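1/
낮 드라마 얘기 좀 할게요. 길어질 것 같아서 미리 타래로 묶습니다. 요즘 제 타임라인에 《Altstead》 보는 분이 갑자기 늘었는데 다들 Ita Ó Néill이 누구냐고 물으셔서요. 저 이 배우 진짜 오래 좋아했거든요! 아는 거 다 풀어볼게요. 스포일러는 중간에 한 번 경고하고 들어갑니다.

2/
일단 기본부터. Ita Ó Néill은 Stanholm 출신이에요. 항구 있고 바람 많이 부는 동네고, 본인 말로는 겨울에 빨래가 안 마르는 곳이래요ㅋㅋ 어릴 때는 배우 생각이 전혀 없었고 수영을 했대요. 어깨를 다치고 나서 학교 연극반에 들어갔는데, 첫 역할이 대사 한 줄짜리 우체부였다고 합니다. 그 한 줄을 아직도 외우고 있어서 인터뷰 때마다 시키면 해줘요. (“편지가 젖었습니다, 부인.”)

3/
그다음이 Ní Chonaill 극단 시절인데 이때 자료가 정말 없어요. 지방 순회 위주였고 녹화본도 거의 안 남겼거든요. 제가 가진 건 중고로 산 프로그램북 두 권뿐이에요. 한 권은 표지가 떨어져서 테이프로 붙여놨고요. 거기 실린 단역 소개에 이름이 Ita가 아니라 I. Ó Néill로만 나와 있어서 처음엔 다른 사람인 줄 알았어요. 사진 보고 아, 이 눈썹은 맞다 했죠.

4/
극단에서는 주로 엄마 역할을 했대요. 스무 살 갓 넘었을 때인데요! 목소리가 낮아서 그랬다나 봐요. 이때 배운 게 가만히 서 있는 법이라고 했는데, 낮 드라마 팬이라면 무슨 말인지 바로 아실 거예요. 장면 끝날 때 카메라가 얼굴에 쭉 머무르는 그 몇 초 있잖아요. 거기서 눈알만 굴리는 배우도 있고 한숨 쉬는 배우도 있는데 Ita는 그냥 있어요. 근데 무서워요. 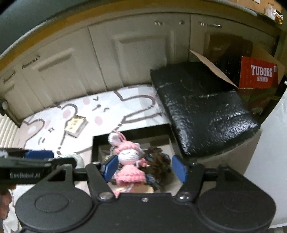

5/ 《Altstead》 합류 이야기
처음 나온 게 329회예요. 이거 외우는 사람 저 말고도 많을걸요. 원래는 응급실 장면 하나 나오고 끝나는 간호사였는데, 대본에 이름도 없었어요. 크레디트에 ‘야간 간호사’라고만 뜹니다. 환자 차트를 건네주면서 주인공 의사를 한 번 쳐다보는데, 그 시선 하나 때문에 게시판이 뒤집어졌어요. 둘이 과거에 뭐 있었던 거 아니냐고요. (없었습니다. 그때까지는요.)

6/
제작진이 그 반응을 보고 급하게 이름을 붙여준 게 Úna Ó Conaill이에요. 그래서 초반 Úna는 설정이 좀 왔다 갔다 해요. 어떤 회차에선 외동딸인데 한참 뒤에 오빠가 버스에서 내립니다. 그것도 비 오는 날 가방 하나 들고요. 낮 드라마에서 버스에서 내리는 사람은 무조건 형제 아니면 전남편이니까 다들 그러려니 했어요.

7/
입덕 회차 추천해달라는 분들 계신데 저는 병원 정전 에피소드부터 보시라고 해요. 앞 내용 몰라도 괜찮아요! Úna가 엘리베이터에 시어머니 될 사람이랑 갇히는데 둘이 거의 한 회 내내 말만 해요. 세트도 엘리베이터 하나. 제작비 아끼려고 한 티가 나는데 그게 또 좋아요. 시어머니가 진주 귀걸이를 빼서 주머니에 넣는 순간 저는 소파에서 일어났습니다.

8/
여기부터 스포일러 들어갑니다. 싫으신 분은 12번으로 건너뛰세요~

9/
쌍둥이 얘기 안 할 수가 없죠. 네, Úna도 쌍둥이가 있었어요. 동생이 머리만 짧게 자르고 나타나서 언니 약혼자랑 저녁을 먹습니다. 약혼자는 모릅니다. 수프를 먹는 방식이 다른데도 몰라요. Ita는 이때 1인 2역을 하면서 동생 쪽은 오른손을 거의 안 쓰는 걸로 잡았대요. 설명 대사가 한 줄도 없어서 저는 재방송 볼 때 알았어요. 알고 나면 앞 장면들이 다 다르게 보여서 밤새 돌려봤고 다음 날 회사에서 졸았습니다.

10/
그리고 절벽. 하… 절벽. Úna가 차를 타고 해안 도로로 나가고, 브레이크가 안 듣고, 화면이 하얘지고, 끝. 그 뒤로 151회 동안 안 나와요. 당시엔 하차 발표도 없었고 추도식 장면만 있어서 게시판 분위기가 장례식장 같았어요. 저희 엄마도 우셨어요. 평소에 저보고 그런 거 그만 보라고 하시던 분이 설거지하다 말고요.

11/
돌아올 때는 당연히 결혼식장 문을 열고 들어옵니다. 전 약혼자가 동생이랑 식을 올리는 중이었고요. 베일도 없고 대사도 없고 신발 한 짝이 진흙투성이예요. 주례가 먼저 알아보고 책을 덮어요. 제가 이 장면 때문에 이 긴 타래를 쓰고 있는 거나 마찬가지예요. 복귀 장면 중에 저는 이걸 제일 위에 놓습니다. 반박하셔도 되는데 제가 길게 답할 거예요.

12/
스포일러 끝! 건너뛰신 분들 어서 오세요.
공백기 동안 본인이 뭘 했는지도 많이들 궁금해하시던데, 무대로 돌아가 있었어요. 옛 극단 동료들이랑 작은 2인극을 했고 표가 금방 나가진 않았대요. 뒷줄이 비어 있으니까 관객들한테 앞으로 당겨 앉으시라고 직접 말했다는 얘기가 있어요. 이 시기 인터뷰가 저는 제일 재밌더라고요. 방송국 홍보팀이 옆에 없어서 그런지 말이 많아요.

13/
그중 하나 옮겨볼게요. 낮 드라마 연기가 과장됐다는 말을 어떻게 생각하느냐고 했더니, 하루에 대본을 그만큼 외우고 한 번에 찍어 보라고, 그러면 누구라도 눈썹으로 연기하게 된다고요. 그러고는 바로 자기 눈썹 흉내를 냈대요. 기자가 글로 옮길 수 없다고 괄호 안에 써놨어요.

14/
상 얘기도 잠깐. 후보엔 몇 번 올랐는데 받은 적은 없어요. 팬들 사이에서는 아직도 예민한 주제라 조심스럽습니다. 저는 출품한 회차 선택이 문제였다고 봐요. 우는 장면 많은 회차를 내던데, 이 배우는 안 울 때가 훨씬 세거든요. 엘리베이터를 냈어야죠!! (몇 년째 같은 소리 하는 중)

15/
요즘 갑자기 얘기가 많아진 건 Flevmont에 전 회차가 올라와서예요. 2024년 1월 22일에 한꺼번에 풀렸고 총 1529회입니다. 저는 그날 연차를 냈어요. 팀장님한텐 집안일이라고 했고, 집 안에서 한 일이니까 틀린 말은 아니라고 생각해요ㅎㅎ 다만 초반 화질은 각오하셔야 해요. 비디오테이프에서 옮긴 거라 빨간색이 좀 번집니다.

16/
자막은 초반부가 아쉬워요. Úna를 계속 ‘유나’로 적다가 어느 회부터 ‘우나’로 바뀌는데, 쌍둥이 나오는 부분에서 이러면 새로 보시는 분들은 또 다른 사람이 나온 줄 알아요. 실제로 디엠으로 물어보신 분 계셨습니다. 아니에요, 같은 사람이에요. 거기서 세쌍둥이까지 가진 않아요.

17/
그리고 회차 목록에서 특집편이 따로 빠져 있어요. 10월에 방송한 90분짜리 재회 특집인데 메뉴를 맨 아래까지 내려야 나옵니다. 제목이 그냥 ‘특별편’이라 저도 처음엔 메이킹인 줄 알고 넘겼어요. 본편 이야기랑 이어지니까 결혼식 회차 뒤에 바로 보시는 게 좋아요. 순서대로 안 보면 병원장이 왜 목발을 짚고 있는지 모릅니다.

18/
어제 특별편 다시 보다가 발견한 것. 뒤쪽 접수대에 앉은 엑스트라분이 예전 정전 회차에서 엘리베이터 수리공으로 나온 분이에요. 같은 동네에서 직업을 바꾸셨나 봐요. 이런 거 찾는 재미로 몇 번씩 보는 거라 혹시 다른 분 발견하시면 꼭 답글 주세요. 저는 신부님이랑 경매사가 같은 사람이라는 것까지는 확인했습니다.

19/
답글에 제일 많이 들어온 거 하나만 답하고 갈게요.
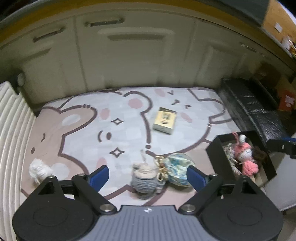
Ita Ó Néill은 지금도 《Altstead》에 나오나요?

본편은 끝났고, Úna Ó Conaill로 나온 마지막 작품은 재회 특집이에요. 그 뒤로는 무대 위주로 활동하면서 라디오극에 가끔 목소리로 나옵니다. 라디오극 쪽은 다시듣기 기간이 짧으니까 보이면 바로 들으세요. 저는 하나 놓치고 아직도 속상해요.

20/
아 그리고 결혼했냐, 나이가 몇이냐, 키가 몇이냐 이런 것도 많이 물으시는데 사생활은 본인이 거의 말을 안 해요. 검색하면 나오는 프로필 사이트들은 서로 숫자가 다 다르고 어떤 데는 아예 극중 남편을 진짜 남편으로 적어놨더라고요. 그것도 첫 번째 남편으로요. 저는 본인이 인터뷰에서 직접 한 얘기만 옮기려고 합니다.

21/
입문 순서를 다시 적자면 이래요.
정전 회차 먼저 보고, 마음에 들면 첫 등장으로 돌아가고, 거기서부터 Úna 나오는 부분만 골라 보셔도 됩니다. 보트 경매 줄거리는 과감히 넘기세요. 저도 두 번째부터는 넘겼어요. 경매사 연기가 나쁜 건 아닌데 배 한 척 파는 데 너무 오래 걸려요.

22/
시어머니 역 배우님 얘기도 하고 싶은데 그건 따로 팔게요. 그분은 타래 하나로 안 돼요. 귀걸이 빼는 장면만 모아도 한참 나오는데 매번 의미가 달라요. 왼쪽부터 빼면 화난 거고 오른쪽부터 빼면 거짓말하는 거라는 설이 있는데, 저는 반쯤 믿고 있습니다.

23/
혹시 극단 시절 프로그램북이나 포스터 갖고 계신 분은 연락 주세요. 사겠다는 건 아니고 (지갑이…) 배역표만 찍어 보내주셔도 정말 감사합니다. 특히 우는 엄마 말고 웃는 엄마로 나왔다는 희극이 있는데 제목도 못 찾았어요. 포스터 본 기억이 있다는 분이 계셔서 계속 물어보고 다니는 중이에요.

24/
앗 오타 정정해요. 앞에 올렸다 지운 글에서 오빠가 기차에서 내린다고 썼는데 버스입니다. 기차에서 내리는 건 변호사예요. 알려주신 분 감사합니다! 저녁 먹고 와서 밀린 답글 달게요.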